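Ticket 149: Grimshaw trip signup, double charge and missing gear list
Opened by: paddler account, October
Status: waiting on outfitter

Signed up for the Grimshaw fall kayak weekend through the Brindum booking page. Paid the deposit and got a confirmation screen, then a second one with a different trip code. My card shows two deposits of 64 dollars. The gear list that is supposed to come with the confirmation never arrived.

Reply from Brindum support
Please clear your browser cache and log in again. Duplicate charges usually drop off by themselves.

Customer
Cleared it. Logged in on my phone too. Both bookings are still there and both charges have posted, so they are past the point of dropping off. I don't see how my cache could have charged a card in the first place. Can someone look at the payment record?
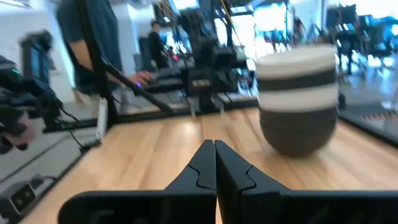
Reply from Brindum support
We see one booking for the beginner group and one for the intermediate group. Did you choose both?

Customer
No. I picked intermediate, then changed my boat rental from the 18 dollar sit-on-top to the 37 dollar river kayak. The page reloaded when I did that. My guess is the reload put me in the beginner group as a new booking. Try it on your end before telling me it was user error.

Reply from Brindum support
Reproduced on a test account. Changing the rental after picking a group creates a second booking under the default group. Passed to Deltel, who run our payments. Beginner spot canceled and refund requested. Gear list resent.

Customer
Gear list came through, but it's for the Drirnolberg lake tour. It says no helmet needed. I am not running a river without a helmet on the word of an autoresponder. Please send the right one, and check whether the others in my group got the lake version.

Reply from Brindum support
Correct list attached (helmet, PFD, spray skirt, dry top). Checking the other signups now. The refund should show soon.

Customer
List looks right. "Soon" is what I was told about the charges dropping off, so leave this open until the 64 is back on my card.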